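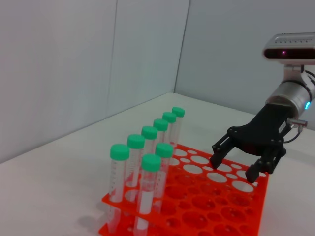
Waiting for Results
2020-04-28

My mother-in-law called on Sunday to ask whether I had "heard anything." I hadn't had a test for anything. She meant in general. I told her no, and she said no news was good news, and then we both listened to her kettle.

I have never been good at waiting. In December I sat 54 minutes in the lobby of the eye clinic on McAlister Street and read a pamphlet on glaucoma so many times that I developed it twice. Then they gave me the same prescription I walked in with. At least there was a fish tank.

Waiting at home is different. There's no receptionist to glare at. I have taken to checking the mail in three stages: once when I think the truck has come, once when it has come, and once more in case the carrier had second thoughts. Yesterday's haul was a water bill for the people at 502, who moved away before Christmas, and a catalog of patio furniture. I read the whole catalog. I have opinions on umbrellas now.

Tane, who I used to share an office wall with, has dealt with it by starting a sourdough. He sends updates. It rose, it fell, it smelled like nail polish, it was given a name I won't repeat because his kids might read this. On Friday he left half a loaf on my porch, rang the bell and ran back to his car like a ten-year-old. It was a little gummy in the middle. I ate it standing up.

Kylie Pryor down the block is doing a jigsaw of a Swiss village and reports that it's all sky. She has been on the sky for seven days. I offered her mine, a lighthouse, also mostly sky, and we have agreed to trade when one of us gives up.

As for me, I've been waiting on tomatoes. I planted the seeds in egg cartons on the kitchen windowsill, labeled each one with a popsicle stick, and then watered them so thoroughly that the ink ran. Something is coming up. It may be tomatoes, it may be the peppers, and there's an outside chance it's basil — I got carried away at the hardware store back when you could wander around in one.

I look at them every morning before coffee, and again after, when I expect more of them. My husband says they don't grow faster if you stare. He says this from the front window, where he is watching for the mail.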